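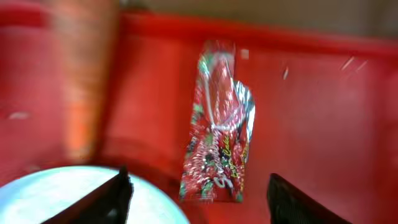

Good practice guide for tray-clearing robots opens for comment in Sodport

Wednesday, September 19, 2018

Anyone who has ever cleared up after a large family lunch will know that no two trays come back looking the same, and it is a pleasure to report that this small domestic truth has now found its way into a set of written rules. The Latuheru working group, which has been meeting in Sodport since May, has released the first full draft of its good practice guide for robot arms that clear meal trays in canteens, schools and care homes, and is inviting comments from anybody who works near such a machine or expects to.

The guide runs to 19 pages and covers the stretch of work between a diner putting down a tray and the crockery going off to be washed. It leaves cooking and serving alone, and it has very little to say about dishwashers – a decision that caused a good deal of friendly argument over the summer, we gather, and may yet be looked at again.

Much of the draft deals with the small stuff. Plates and bowls have a known shape and a cup can be relied on to be a cup, but sweet wrappers, foil and crumpled napkins are another matter altogether, and they take up the longest chapter in the guide. A wrapper can be folded any number of ways, shiny on one side and printed on the other, and lying flat on a red plastic surface a mostly red one can be surprisingly hard to make out. The group recommends that every site try its arms with the litter its own diners leave behind, including packets in the same colour as the tray, before the machines are allowed anywhere near a working shift.

It also asks that an arm which is unsure of an item should leave it where it lies and call for a member of staff. Some of the firms who took part in the early meetings would have liked the machines to have a second and third go first. The draft allows one further attempt for litter and none at all for anything that might be glass, medicine or a personal belonging. Care homes in particular asked for that last part, and those of us with relatives who wrap their spectacles in a napkin at mealtimes will be very glad they did!

The other chapter likely to be widely read concerns arms that work in pairs over one tray. The wording is pleasantly plain. Only one arm at a time should be lifting from the tray, the other should keep clear of the first arm's path, and anything that may still have liquid in it should be dealt with before the plates are moved. Cups are to be carried low and over the tray for as much of the journey as possible, so that drips land where they will be wiped up anyway. Cables must be fixed so that they can't brush the food side of a plate, and indicator lights should be visible to a person standing on any open side of the table.
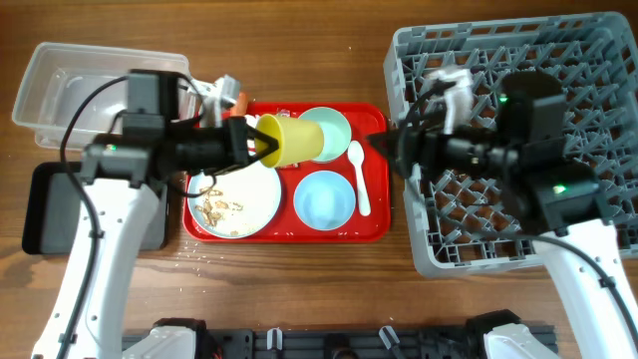 Two arms at a meal tray, the left one holding a yellow cup.

Staff come into the guide a great deal, which was a welcome surprise to this reader. Each site is asked to name one person per shift who can stop the arms without asking permission from anyone, and to make sure that this person has practised doing so. The stop button must be within reach of the place where trays are handed over. Cleaning is to be done with the power off and the arms parked, and the draft gives the cleaning of gripper fingers a page to itself, with a reminder that ridges and joints hold on to crumbs just as the prongs of a fork do. Food scraps on the table around the tray count as part of the job as well, and somebody has to be down on the rota for them, whether that is a machine or a human being with a cloth.

There is some sensible advice on crockery, too. Kitchens are encouraged to keep to a limited set of shapes while a new arrangement is settling in, and to try both full and nearly empty racks, as an arm that places a bowl neatly in an open space may manage less well when its neighbours are already there. Nothing in the draft asks anyone to buy special plates. The group was firm on this, having heard from several smaller kitchens that they could not afford to.

The recommendations draw on trial work at Zikmont, where 3,580 trays were cleared over the course of the summer with a member of staff present throughout. Ristus, which looks after the drafting and keeps the minutes, says it received 179 written remarks on the earlier outline, a good many of them from kitchen assistants, and that the chapter on litter grew to its present length as a result of them. The outline had given wrappers a single paragraph.

Following the guide will be voluntary. It does not replace the machinery and food hygiene rules that canteens already work under, and the introduction says so twice, once in bold. Sites that wish to say they follow it will be asked to fill in a checklist of 20 points and to keep it where staff can read it. Ristus will not be inspecting anybody, although it would like copies of completed checklists, with the awkward bits left in.

Comments can be made on the form at the back of the draft, or by letter to the Ristus office in Sodport, and may be as short as you like. Printed copies are kept at the front desk and can be posted free of charge to kitchens without a computer to hand. Large-print copies are being prepared and should be ready shortly; please ask at the desk if you would like one put aside.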